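Flarnik Robotics Club: news from the fruit table

Written by Vesna Vukčević for the club newsletter, February 7, 2023

Our winter project is going forward, and I want to tell the other members how it looks, because many of you only come on the soldering evenings and did not see it yet. The subject this winter is picking up small fruit and putting it on a plate, with two grippers working together. It was proposed by Weidong Lu in December, after the club lost in the sorting round at Zutalholm. We lost there with hard plastic balls, so some members asked why we should make life more difficult with real fruit. Weidong's answer was that a plastic ball forgives everything, and we learned very little from it.

The group has five members. We work with hand-held grippers, one in each hand, and a person makes all the movements. The recordings will later be used to teach the club's arm, which we call Vekia. For the moment Vekia stays in her box, and it is us who must learn first.

The first evening was slow. It is a strange feeling to hold a fruit with a tool when your own fingers are so near. Everybody wanted to help with the thumb, and this is of course forbidden. We also discovered that people who are right-handed forget their left gripper completely. It hangs in the air and does nothing, and then it comes suddenly into the way of the other one. We made a rule that the second gripper must have a task in every exercise, even if the task is only to wait beside the plate with its own fruit.

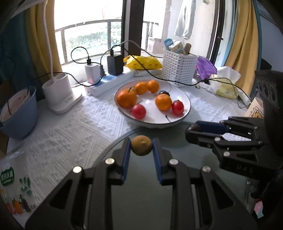
One small fruit between the blue pads, with the plate waiting behind it.

The tablecloth was a subject of long discussion. I wanted to take it away, and Weidong wanted to keep it. He said that a program which knows only a clean gray desk will be lost in any normal kitchen. We voted and the cloth stayed, with the round mat on it. I must admit that I like it now. The chargers and the other things at the back also stay where they are, and please do not tidy them between two recordings of the same series. If something must be moved, write it in the notebook.

Now something about the closing of the jaws. In the beginning we all closed them too quickly. With an orange you can do this and nothing bad happens, but with a cherry you are punished. The new members should practice the movement in three steps: go down with the jaws wide open, stop for one breath, and then close until the fruit does not turn anymore. After this, do not press further. The pads are soft enough to hold it, and more force only makes juice. On our worst evening we lost nine cherries, and I was washing pads until late.

The stem is another difficulty which I did not expect. If it lies under a jaw, the cherry turns when you lift it. So we try to place the cherry with the stem up before the recording starts. Later we want also the difficult positions, but first the easy ones must be clean. 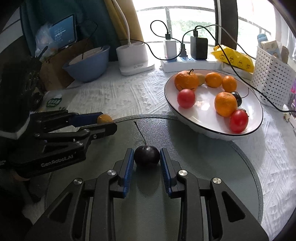
A dark cherry with its stem up, between the two pads on the round mat.

For each kind of fruit we want 20 good recordings. A recording is good when the fruit arrives on the plate, nothing else on the plate is pushed over the rim, and both grippers go back to their starting place. The large mandarins are finished. The small orange fruits are nearly finished, and the cherries are far behind. The tomatoes were Weidong's idea and he is doing most of them himself, very patiently, with the radio on.

There was also a question about the Maruyama Cup, if we will take part with this project. I think yes, but in the student class and only if Vekia can do the mandarins alone by the registration day. The cherries can wait for next year. I know that 2 members see this differently, and we will speak about it at the next meeting.

What we need from you: small fruit with firm skin, no grapes please, and a second plate of the flat kind with a low rim. We could also use more hands for the recordings. It is not necessary to know programming, only to be calm and to sit well. Young members may take part if they can hold both grippers for the whole exercise without getting tired.

If you want to try it, write your name on the list beside the door of the workshop, and put also which evening is good for you. Fruit that was used in recordings is not for eating, even when it looks perfect. There is a separate bowl for hungry people.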